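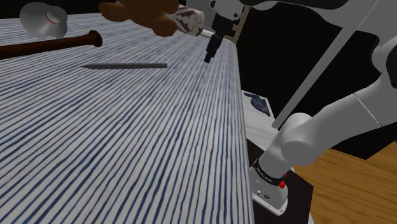 Según Chaimae Cherkaoui, el brazo se le paró tres veces en la misma tarde con el aviso de fuerza excedida y la pinza sin tocar ningún objeto, y al reiniciar la escena volvió a pararse en el mismo punto. Su mensaje fue el primero de los que recibimos sobre la versión de febrero de Collamus, y de ahí sale buena parte de estas preguntas.

Preguntas frecuentes: paradas de protección y contactos falsos en las escenas de mesa

Última revisión: 4 de octubre de 2020

¿Qué falla exactamente?
El simulador registra un contacto entre los dedos de la pinza y la mesa cuando todavía hay espacio entre ambos. El controlador lo toma por un choque y lanza la parada de protección. En el registro aparece como error 733.

¿A qué se debe?
La superficie de colisión del mantel quedó guardada con una escala distinta de la del modelo visible. En pantalla la tela está apoyada en la mesa, pero el motor de física la trata como una losa más alta. El estampado no influye: es una textura y no interviene en el cálculo de contactos.

¿Ocurre en todas las escenas?
Solo en las que llevan mantel. De las 200 escenas del paquete de mesa, 58 usan la malla defectuosa. La lista completa está en el fichero de notas de la versión, ordenada por nombre de escena.

¿Por qué a veces la tarea termina bien?
Depende de la altura del agarre. Con un peluche o un objeto voluminoso la pinza cierra por encima de la superficie falsa y el fallo no se nota. Con un clavo tumbado sobre la tela tiene que bajar casi hasta la mesa, y entonces salta la parada. Un bate queda en un caso intermedio: unas pruebas pasan y otras no, según por dónde se agarre.

¿Puedo desactivar la parada de protección mientras tanto?
No lo haga. En simulación no se rompe nada, pero el perfil de seguridad se exporta junto con el programa. Tarek Younis nos avisó de que había cargado en un brazo real un programa exportado con el límite anulado. Lo detectó al revisar la configuración, antes de dar corriente a los motores. Desde entonces el exportador rechaza los perfiles sin límite de fuerza.

¿Y subir el umbral de fuerza?
Tampoco. Oculta el aviso y deja el error de geometría donde está. Además, los datos de contacto que se guarden con ese umbral no sirven para comparar.

¿Cómo lo corrijo?
Cierre la simulación. Instale el parche 3 desde el gestor de paquetes y borre la caché de colisiones. Después abra la escena y active la vista de mallas: la superficie de la tela y la de la mesa deben coincidir. Si sigue viendo una separación, la caché no se ha borrado del todo. Con el parche puesto, la primera carga tarda más de lo normal.

Uso el complemento Humosis para generar las escenas. ¿Me afecta?
Sí, si las generó con la versión de febrero. Humosis copia la malla dentro de cada escena, así que el parche no llega a las que ya existían. Hay que volver a generarlas. Las posiciones de los objetos se conservan si se usa la misma semilla.

¿Qué hago con los resultados anteriores?
Filtre los episodios que terminaron con el error 733 y repítalos. En los demás, la trayectoria es válida, salvo que haya contacto registrado con la mesa. Wael Fawzy ha preparado un script que marca los episodios dudosos y lo hemos incluido en la carpeta de utilidades.

El brazo se para, pero el código no es el 733. ¿Es lo mismo?
Seguramente no. Compruebe primero que ningún eslabón toca el pedestal o el mobiliario que haya junto a la mesa. Esos contactos sí son reales dentro de la simulación y la parada es correcta.

¿Cómo informo de un caso nuevo?
Envíe el registro, el nombre de la escena, la semilla y la versión instalada a través del formulario de incidencias. No hace falta vídeo. Los casos de mesa los lleva Normunds Ramanauskas.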